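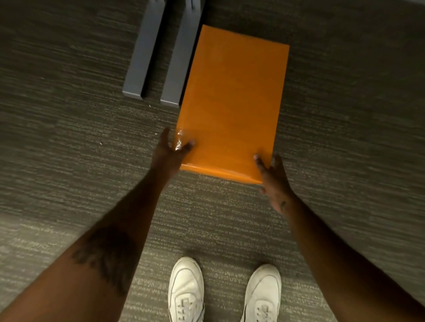
By the Dremis packing desk – updated April

Home Guides Packing Returns Contact

4. Closing and lifting the flat parcel

Read section 3 first if the item isn't wrapped yet. This part is only for flat parcels, book size or close to it. Boxes are in section 6.

4.1 Before you start

Clear a patch of floor or a table. Carpet is fine, grit is not. Sweep it first, a bit of gravel goes right through a wrapper.

Have ready: the wrapped item, the Jenix tape (2 inch, not the thin one), address label, marker. Scissors.

4.2 Steps

1. Lay the parcel flat, short side toward you. Label side up. No label yet, leave it plain for now.

2. Press the air out. Start at the far end and work back with flat hands. Don't kneel on it.

3. Fold the near edge over and run a thumb along it. Should lie flat all the way across. If it springs back up, fold again a little deeper.

4. Tape the fold. One strip across, then one strip down each side seam. Rub the tape down hard, specially at the ends.

5. Take hold of both near corners, thumbs on top, fingers hooked over the corners. Same grip on each side. Orange wrappers are slick, so get a proper hold before you pull.

6. Lift the near end an inch or so and listen. Anything slides – put it down, open it up, go back to 3.4 and add padding.

7. Slide one hand under the middle, then pick the whole thing up.

8. Turn it over, check the back seam, turn it face up again. Label goes on last. Keep it clear of the folds, scanners don't like a crease.

NOTE: Label won't stick to the shiny finish? Wipe with a dry cloth and try again. Still peeling, put clear tape over the whole label, but not over the bar code.

CAUTION: Do not carry by one corner. The fold will tear before the tape does.

CAUTION: Over 25 pounds is not a flat parcel, whatever shape it is. Use a box.

4.3 Stacking

Flat parcels go in the Brodier rack, long side in. Max 50 to a rack. Heavier ones at the bottom. Don't lean them on edge agianst the wall, the corners go soft.

Talukder pickup is at 4 p.m. – anything racked after that goes out the next run. Write the rack number on the sheet before you leave.

Split seam or torn corner: see code 51 in the fault list, section 9.

Next: 5. Soft items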